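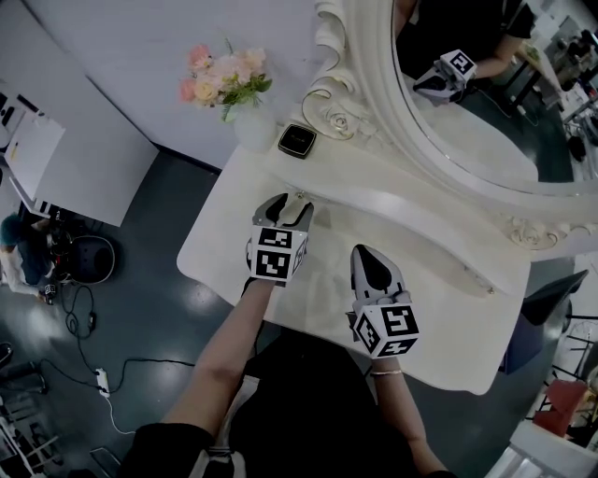

Gunawan 支持台回复：从你们提交的日志看，Plurnow 客户端在断开之前没有收到任何 RST 或 FIN，服务端也没有主动关闭连接的记录。请先确认 Flatstead 与 Cuvholm 之间的防火墙有没有会话空闲超时的设置，再提供一次完整的抓包，两端同时抓。

工单主题：夜间同步任务显示“已完成”，目标端缺文件
产品：Plurnow 同步客户端与服务端
站点：Flatstead（源端）、Cuvholm（目标端）
状态：已定位，待观察
提交日期：2020-03-23

问题描述

Flatstead 的文件服务器每晚通过 Plurnow 向 Cuvholm 推送归档目录。任务在控制台上显示“已完成”，退出码正常，没有告警邮件。早晨核对目录清单时发现目标端少了 171 个文件，均位于同一个子目录下，文件名中没有特殊字符，权限与相邻文件一致。

手动重跑任务后，缺失的文件全部补齐。次日夜间任务再次出现缺失，位置换到了另一个子目录。白天手动执行从未复现。

同样的任务在 January 那次升级之前一直正常。升级内容包括 Plurnow 服务端版本，以及 Cuvholm 出口防火墙的固件，两项在同一个维护窗口内完成，所以一开始无法区分是哪一项引起的。

已排除的项目

磁盘空间。目标端卷的剩余空间充足，配额未启用。

文件锁。源端在任务开始前做卷快照，同步读的是快照，不受编辑软件占用影响。为了确认，曾在任务期间停掉所有共享会话，缺失照旧。

MTU。隧道两端用禁止分片的大包测试，能通。把隧道接口的 MSS 调低之后跑了一晚，结果没有变化，已改回原值。

杀毒软件。目标端的实时扫描对接收目录加了例外，无效果。例外已撤销，请勿保留。

时钟。两端都从同一台 NTP 服务器取时间，偏移很小，不足以影响 Plurnow 按修改时间做的比较。

文件名编码。缺失清单里有中文名，也有纯英文名，重命名后再试没有区别。

日志摘录

以下为源端客户端日志，主机名和路径已删去：

control channel established
scan started
hashing large object
hashing large object
hash complete, submitting batch
batch submitted, waiting for ack
ack timeout, batch marked deferred
job finished, status OK

关键在倒数第二行。批次没有收到确认，被标记为 deferred，随后任务仍以 OK 结束。服务端在相同时段没有收到该批次的记录，也就是说提交的数据根本没有到达 Cuvholm。

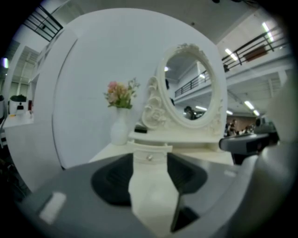
服务端维护方在工单里追问：deferred 批次按设计应当在下一次任务开始时优先重传，你们那边第二天夜里缺的却是别的子目录，前一天的有没有自动补上？如果没有补，请把队列目录的内容列出来，不要清空。

答复如下。第二天缺的是另一个子目录，前一天缺的文件在此之前已由手动任务补齐，因此无法证明自动重传是否有效。为此专门留了一晚不做手动补传，次日检查，前一天的 deferred 批次在任务开始后被重传，目标端校验值一致。重传机制本身可用，问题限于当晚的提交会丢。队列目录清单已作为附件上传。

复现过程

白天复现不了的原因后来找到了。夜间任务的第一个阶段要对几份很大的虚拟机镜像做散列，期间控制通道上没有任何数据。白天手动执行时，散列结果命中缓存，这个阶段一闪而过。

清空源端的散列缓存，再在白天执行同一个任务，第一次就复现。缺失数量与夜间不同，日志形态完全相同。

两端同时抓包的结果：

源端在散列结束后向控制通道写入数据，得不到 ACK，按退避间隔反复重传，直到应用层超时。

目标端在同一时段看不到这些包。

Cuvholm 防火墙的会话表里，该连接的条目在散列阶段中途已经消失。查看配置，TCP 会话空闲超时为 600 秒。条目过期后，防火墙对后续到达的包直接丢弃，不回 RST。旧固件的默认值要长得多，升级时没有沿用旧值，改成了新默认值，变更说明里没有列出这一条。

做了一个对照：用一条空闲的 SSH 会话从 Flatstead 连到 Cuvholm，关掉保活，放置时间超过上述阈值后敲回车，会话无响应。放置时间短于阈值则正常。与 Plurnow 无关也能出现同样现象，可以确认原因在防火墙一侧。

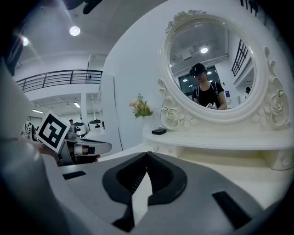 不过防火墙只解释了连接为什么断，没有解释任务为什么报 OK。后者属于 Plurnow 的行为，分开处理。

处理措施

第一步，在 Plurnow 客户端配置中打开控制通道的应用层保活，间隔设为 30 秒。该选项默认关闭，配置文件里没有对应的行，需要手工加到 control 段，加在 transfer 段不报错也不生效。修改后必须重启服务，重新加载配置不够。

第二步，在防火墙上为两个站点之间的同步端口单独建一条策略，空闲超时恢复为旧固件的值。没有改全局设置，以免影响其他业务的会话表占用。

第三步，系统层的 TCP 保活没有动。操作系统默认的首次探测时间比防火墙的超时长，不改参数起不到作用，改了又会波及同一台主机上的其他服务。

只做第一步、清空散列缓存后执行，任务正常，无缺失。撤销第一步、只做第二步，同样正常。目前两项同时保留。

告警的临时办法

在 Plurnow 修正状态码之前，任务结束后由脚本检查日志中的 deferred 字样。命中则以非零值退出，由计划任务发送邮件。脚本放在源端的任务目录下，检查的是当次日志，不读历史日志，避免把已重传的批次重复报出来。

注意日志轮转恰好发生在任务运行期间时，当次日志会被拆到 2 个文件里，脚本最初只读了最新的一个，漏报过一次。现已改为按任务编号匹配，跨文件读取。

未决事项

任务中存在 deferred 批次时仍返回 OK，已作为缺陷单独提交。Plurnow 一侧的初步意见是“deferred 不视为失败”，理由是下次任务会重传。我方意见：可以不算失败，但至少应返回一个可区分的警告码，控制台上也应显示未送达的数量。对每晚只跑一次的任务来说，延迟到下次意味着目标端整整一天没有这些文件，而归档核对正好在这段时间里做。

Gunawan 支持台答应核实变更说明为何未列出超时默认值的变动，尚无回复。在得到答复之前，Flatstead 侧的防火墙暂不升级同一版固件。

散列缓存在重启后是否保留，文档与实际不一致。文档写保留，实测源端主机重启后第一次任务会重新散列全部大文件。不影响本问题的结论，但会拉长当晚的任务时间，安排重启时需要避开归档窗口。

工单保持打开，等下一次全量散列的夜间任务跑完、核对清单无差异后再关闭。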